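4. The Open Day at the Zemar Workshop

The coffee task was the one our visitors asked for by name, and we kept it on the table from the morning opening until the last family went home.
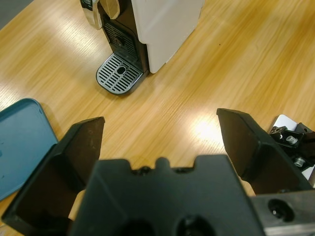 Figure 3. Wrist camera view at the coffee station, with the gripper open and the capsule machine and its drip tray ahead.

4.1 Setting and visitors

We had long wanted to see how people who don't work with robots would behave around ours, and the April open day gave us a very pleasant chance to find out. The doors opened on a Monday, which we had worried would keep families away, but 136 people signed the guest book at the Zemar workshop and a good many of them stayed far longer than they had planned to (one grandmother came back after lunch with her neighbors!). Shoshana Haverford hosted the coffee station and ran every session herself, so that each group would hear the same short welcome and the same safety talk.

The arm was driven by the Vundar controller described in Section 3, with the speed limit lowered for the day. Visitors stood behind a rope and watched the wrist camera feed on a large screen beside the station. We had put the screen there almost as an afterthought, and we were delighted by how much people liked it. Children in particular would look at the arm, then at the screen, then back again, working out for themselves which finger was which.

4.2 What people asked

Haverford wrote down questions as they came, and we later sorted them by hand using the scheme of Lo Presti. The largest group concerned what the robot could see. Several visitors pointed to the bright reflections on the wood and wondered whether shine of that kind would confuse it, a fair question and one we take up again in Section 6. Others wanted to know how hard the fingers could squeeze, and whether the arm would stop if somebody reached across. A smaller group asked about the price of the coffee machine.

The feed was saved for all sessions and cut into 1026 short clips, 500 of which were set aside for the rating study in Section 5.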